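How a Robot Club Teaches an Arm to Work in a Kitchen

The Rondwood Robot Club meets after school in the library's back room. It has one team for students in grades 4 to 6, and this year the team is working on a robot arm that helps in a kitchen. The project is called Laur. This page explains how it works, what the words mean, and what the students do each week.

What is a robot arm?

A robot arm is a machine that can bend and turn a bit like your own arm. Stiff parts called links do the job of your bones. Between the links are joints, which do the job of your shoulder, elbow and wrist. A motor in each joint makes it move.

At the end of the arm is a gripper. Most grippers don't look like a hand. Many have only a pair of fingers that open and close. That is enough to pick up a cup, a block or a piece of fruit, if the fingers are in the right place.

What is a simulation?

A simulation is a pretend world inside a computer. If you have played a video game with a ball that bounces, you have used one. The computer knows rules about weight, speed and bumping into things, and it works out what should happen next.

The club does most of its work in simulation. A pretend bowl that falls on a pretend floor can be put back with one click. The arm can also practice all night while everyone is asleep. During the first month, the Laur arm made 3000 practice moves. A real arm would have needed someone to stand next to it the whole time.

How does the arm know what to do?

The arm needs instructions. The team writes them in small steps, using a program with colored blocks that snap together. Picking something up takes more steps than you might think:

1. Move the gripper above the object.
2. Open the fingers.
3. Move down slowly.
4. Close the fingers.
5. Lift.

Each step has numbers in it. How far down is "down"? How tightly should the fingers close? If the number for closing is too small, the object slips out. If it is too big, a soft object gets squashed. Students change one number at a time and write the result in the team notebook. The notebook is up to page 46.

Who does what?

The coach is Innes MacAulay, who used to repair elevators. The students take turns at four jobs:

The builder sets up the kitchen on the computer and chooses where the objects go.

The coder puts the instruction blocks in order.

The tester runs the program and watches the arm from more than one side. Something that looks close from the front can be far away when you look from above.

The recorder writes down what happened, even when it was a mistake. Mistakes go in the notebook with a red star so they are easy to find again.

The jobs change at every meeting.

Why a kitchen?

The team voted for it. The other choices were a toy store and a garden. Kitchens are hard for robots. Things in them have many shapes, and people leave them in different places every day. An arm that can only find a plate in one exact spot isn't much help.

A bowl has a rim that fingers can hold, but it has to stay level if there is food in it. An egg-shaped object can roll. Shakers that stand close together leave little room for fingers between them. The builder can put all of these on one counter and let the coder decide which to try first.
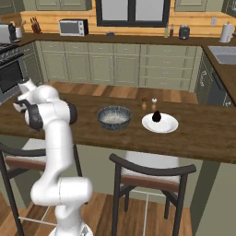 What happens next?

In June the team will take Laur to the Gruvden Student Robot Day. Each team gets a kitchen it hasn't seen before and has to move objects from one place to another without knocking anything over. Teams also show their notebooks to the judges.

Try it yourself

You can test robot instructions at home with a partner. One person is the robot and closes their eyes. The other gives directions for picking up an empty plastic cup from a table. Use only words like "left," "down," "open" and "close." Write down each direction. Then move the cup and use the same list again. See which directions you have to change.

Page updated 04/05/2026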